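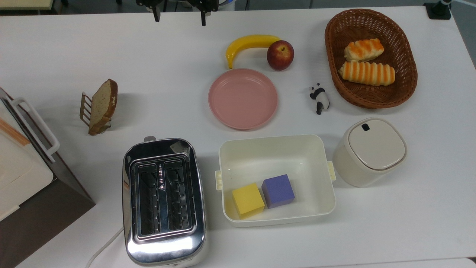 The breakfast table, laid out and ready to play.

About us

Saltmont is a small toy library and play kitchen in Titthorpe. We lend out pretend food, plates, toasters, baskets, dolls' things, blocks and a good many animals. Borrow for two weeks, bring it back, take something else home.

Started by Innes Kerr in a spare bedroom with one shelf and a box of play food her own kids had outgrown. Niall Pringle came on the year after and built the shelves we still use. We now have 1135 toys on the books and 254 member families, and we're open 5 mornings a week.

What we do most of is kitchens. Kids want to do what the grown-ups do — make the toast, put the fruit on a plate, pass it round. So our sets mix toy food with kitchen pieces. Bread rolls in a wicker basket. A banana and an apple. A pink plate. A toast rack with a slice standing up in it, a shiny toaster with two slots. And a panda, becuase somebody has to come to breakfast.

The tables are white and kept plain, easy to wipe and easy to see what's missing at tidy up time. Everything goes back in its own box, with a list taped inside the lid. Please check the list before you return a set! Small food gets under sofas. If you find a roll in March that went home in November, just drop it in, no charge.

Sets go out by age. The under threes get big chunky pieces only. Older ones can have the Cui market stall or the Trosevora bakery, both very popular, so put your name down early.

Joining is $12 a year per family, grandparents and sitters can borrow on the same card. Come by any open morning with something that shows your address. Kids welcome to play while you fill in the form, shoes off on the mat please.

Donations — yes to play food, pans, plates, baskets, and animals in decent shape. No to anything with a cracked battery cover. We wash all of it before it goes on the shelf so give us a week or two.

Winter hours start 2nd December. Same mornings, we just open and close a half hour later. Ask for Innes or Niall at the desk.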